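18 September 2020

Grudden planner, new grasp scorer. Raluca's note says it's ready to merge. I don't buy it. 15 trials on the cable floor, and the top score kept going to wherever the black cables are densest. I think it's rewarding edges.
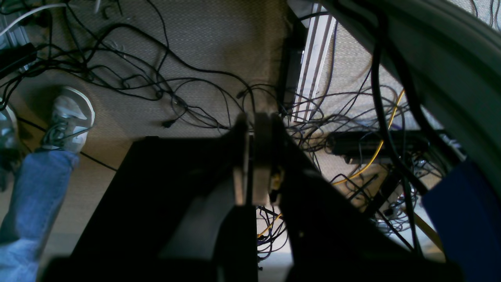

Wrist cam. Photo: G. Du Plessis

Pads nearly closed, yellow cable running between the fingers lower down. Score for this view: 70. For what? Rerun with the May weights before anyone merges.

Recent entries
Sima driver timeouts
Hand-eye calibration, take 3
Plornavberg log parser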